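Five fingers vs. two, week whatever

May 1, 2018
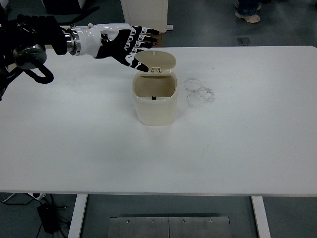 So the hand is finally on the arm and I have opinions. Quick post, I have to be out of here soon and I want this written down before I forget which settings were which.

Background for anyone who skipped the last one. We've had the Wuso two-finger gripper on since October. Dumb as a rock, opens, closes, never complains. The Kendum hand is a whole different animal. Four fingers, a thumb, a lot more joints to get wrong. Rafia Bukhari pushed for it and I grumbled, mostly about the cabling. Still grumbling about the cabling.

Mounting was the easy part. Flange ring, wrist, done before lunch. Then the controller didn't see the hand at all. Swapped the cable. Nothing. Turned out I had the baud rate from the old config file, the one I swore I'd deleted. Two hours gone.

The task: flip-top bin. Small one, plastic. Get the lid open, get it closed again, don't shove the bin across the table. Sounds like nothing. With the Wuso we'd been doing it by wedging one finger under the lid and lifting the whole arm, which works until the bin tips over. Ugly but repeatable.

With the hand I figured thumb only, fingers straight out and out of the way. Palm down, come in over the top, let the thumb do the pushing. Closing is good this way. You lower the thumb behind the lid, sweep, it drops. Opening is a mess. The thumb tip doesn't grip much so it skates right off the edge. Tried a strip of grip tape on it, better, but the tape peels up after a while and then you're debugging tape.

Things I noticed, no order:

The thumb has a dead spot near the bottom of its travel. Command goes out, nothing happens, then it jumps. Fixed part of it by adding 2 degrees of preload. Not all of it.

Force readings are noisy. At rest, touching nothing, I was getting values up to 400 (raw counts, no idea what the real unit is, the manual doesn't say). Contact with the lid shows up at 900 so there's room to set a threshold, just not as much as I'd like.

The extended fingers are long!! I keep planning moves for the old gripper and forgetting there's all this extra reach off to one side. Had to add a fat safety margin in the planner and now it refuses half the poses I want.

Cable loop on the arm needs slack or joint five complains. Too much slack and it hangs down close to the table. Right now it's on the too-much side. Velcro soon.

Head camera view is fine for coarse positioning, useless for the last bit, becuase the hand covers the exact thing you want to look at. Cormac Doherty wants a second camera off to the side on one of the Raju mounts. He's probably right. I don't want to do another calibration this month so I'm pretending not to have read that email.

Log file from the long run came to 3,008 lines and most of it is the same timeout warning. If anybody from the Gillton meetup has gotten rid of that one please tell me how, I've tried the obvious stuff.

Would I swap the two-finger for this? For lids, no, not yet. For the stuff Rafia wants next, which is knobs and spray bottles, sure, the Wuso can't even pretend to do those. Probably we keep both and get a quick-change plate so I can stop hunting for the right hex key every time. Have to look up what those cost. Last time I looked I closed the tab pretty fast.

Next up is a different fingertip. Something softer, with an actual edge on it. Going to try casting one in silicone, never done that before so expect a post about silicone all over my shoes. Also want to rerun the closing sweep slower and see if the jump in the thumb goes away or just gets more anoying.

Config files are in the usual place. The one with "final" in the name is not the final one, use the other.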